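Accueil > Ateliers > Petite plomberie > Notes d'intervention

Dernière mise à jour : jeudi 29 juin 2023

Imprimer | Envoyer par e-mail

Le ruban d'étanchéité, ou pourquoi ça goutte quand même
Notes pour l'intervention de Samina Naqvi, atelier Lunano 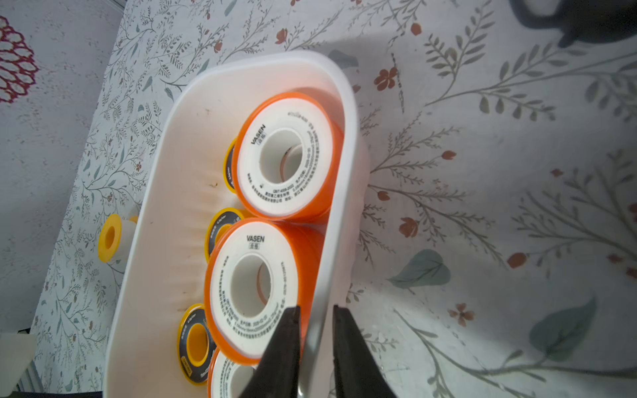 1. Ouverture (2 min, pas plus)

Bonjour, merci d'être là, téléphones en silencieux. Me présenter vite. Dire d'où je viens : dépannage chez Lashari, puis les cours du soir.
Demander qui a déjà posé du ruban. Demander qui a eu une fuite après. Laisser rire, enchaîner.
Annoncer : on parle d'un seul produit, le ruban blanc qu'on met sur les filets. Pas de soudure ce soir, pas de PER, la soudure c'est en novembre.

2. Le bac

Le faire passer dans les rangs. Rouleaux à joues orange, les grands, marque VASEN. Les petits à bord jaune, face foncée. Chacun en prend un en main.
Faire lire les petits caractères : une référence qui commence par GB/T. C'est une norme chinoise. Dire que les rouleaux vendus ici portent souvent autre chose, et que le mieux est de demander la fiche au vendeur, surtout pour le gaz.
Ne PAS partir sur l'histoire du magasin de Grurora. Trop long la dernière fois.
Récupérer le bac avant la partie 4 !!

3. À quoi ça sert

PTFE. On dit « téflon », c'est un nom de marque, tout le monde comprend, on laisse dire.
Ça ne colle pas. Insister. Les gens pensent que c'est un adhésif. Ça remplit les creux du filet et ça aide à visser plus loin.
Donc : filet conique, ou mâle conique dans femelle cylindrique = oui.
Raccord avec joint plat (flexible de douche, robinet de machine) = non, c'est le joint qui travaille. Du ruban en plus et le joint porte mal.
Raccord à compression, olive = non plus.
Question qui revient toujours : « et la filasse ? » Très bien la filasse, surtout sur gros diamètre, avec de la pâte. Plus longue à apprendre. Quelqu'un de chez Jukier en a parlé le mois passé, renvoyer aux notes.

4. La démo (prévoir la lingette)

Nettoyer le filet. Vieux ruban, calcaire, tout enlever, brosse laiton.
Tenir le raccord filet vers soi. Tourner dans le sens des aiguilles d'une montre, bout du raccord face à moi. Le montrer à l'envers d'abord, visser, montrer le ruban qui se rebique. Puis refaire dans le bon sens.
Commencer au bord sans dépasser, sinon des bouts partent dans l'eau et on les retrouve dans le mousseur.
Tendre. Le ruban doit épouser le filet, on voit les crêtes au travers.
Nombre de tours : ça dépend de l'épaisseur. Ruban fin, jusqu'à 37 tours vus sur un raccord de radiateur chez une cliente, elle avait vidé le rouleau (anecdote, la garder, ça marche bien). Normalement une poignée de tours, plus si le filet est lisse ou usé.
Casser d'un coup sec, lisser avec le pouce.
Visser à la main puis à la clé. Si on dévisse, même d'un quart de tour, on recommence avec du ruban neuf. Répéter cette phrase. Deux fois.

5. Grand rouleau ou petit ?

Petit : boîte à outils, salle de bain, un robinet à changer.
Grand : si on en fait souvent. Regarder largeur, épaisseur et longueur sur l'étiquette, les comparer d'un rouleau à l'autre, pas juste le prix.
Pour le gaz, ruban prévu pour, et de toute façon un pro. Être ferme là-dessus, il y a toujours un monsieur qui insiste.
Rangement : dans un bac ou une boite fermée, sinon la poussière et les copeaux se collent dans les couches et on les retrouve sur le filet.

6. Questions

Si silence, lancer : « et sur du plastique ? » Oui, mais serrer doucement, le femelle fend vite quand on a mis trop de ruban.
Si on demande pour l'eau chaude : ok, vérifier la température maxi sur la fiche.
Si on demande combien coûte une fuite : renvoyer à la fin, sinon on y passe la soirée.

7. Fin

Chacun monte un raccord, on passe à l'établi, mise en eau par petits groupes.
Chiffons sous les raccords. Couper l'arivée avant de démonter.
Feuille de présence, la faire signer AVANT la pratique cette fois.

Imprimer | Envoyer par e-mail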